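4.3 Setting up the parts board for a placement trial

This section covers the Flidska small parts task, in which a two-armed robot moves blue parts on to printed outlines. It assumes that both hands have been calibrated as in section 4.1 and that the Trudik controller is running. The method was first described in the Wastlow report by Evaristo Becerra and is followed here with minor changes to the order of work.

1. Draw the black curtain fully across behind the table. Reflections from windows or pale walls upset the part detector.

2. Lay the board on the dark tabletop with the blank margin towards the robot. Both hands must be able to reach the far edge without the elbows locking.

3. Put the gear near the far edge of the board, post upwards. Set out the pegs below it. Lay the thick and thin cylinders side by side to the right of the rectangular outlines, pointing the same way as the outlines.

4. Leave every outline clear. A part that touches an outline at the start is scored as placed and the trial has to be thrown away.

5. Bring both arms to the ready pose and check the view from the head camera.
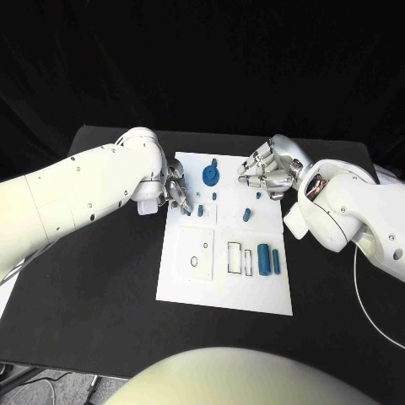 Figure 4.3. Parts board with both hands over the work area.

Caution: Keep the cable under the right arm clear of the board. Check it again each time the arm is sent home.

Note: Small differences in where the pegs stand are wanted. Do not use a template to set them out. The Hauksdóttir score compares trials with different starting positions, and a fixed layout gives results that look better than they should.

6. Select Record, then Start. Only one hand should hold a part at any time. The other stays open above the sheet, ready to take over on its own side.

7. Watch the first grasp. The fingertips should close on the sides of a peg or short cylinder and keep it upright. If the part leans, press Hold and lower the grip force by one step.
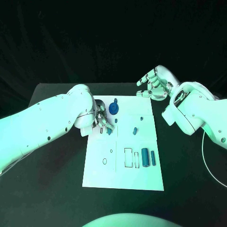 8. Let the trial run until the controller reports Finished or four minutes have passed. Do not reach over the table during this time. If a part rolls off, let the trial end and mark it as Dropped.

9. Save the recording before resetting the parts. The log is cleared when the next trial starts.

Results to expect

In the August series we ran 154 trials with the settings above. Almost all of the failed trials went wrong at release, when a peg tipped as the fingers opened. Adding a pause of two seconds before release reduced this. A pause of three seconds made no further difference, so the default remains at two.

The short cylinder is the hardest part to pick up when it lies at an angle. Report its score separately from the others.

Last revised 19 November 2023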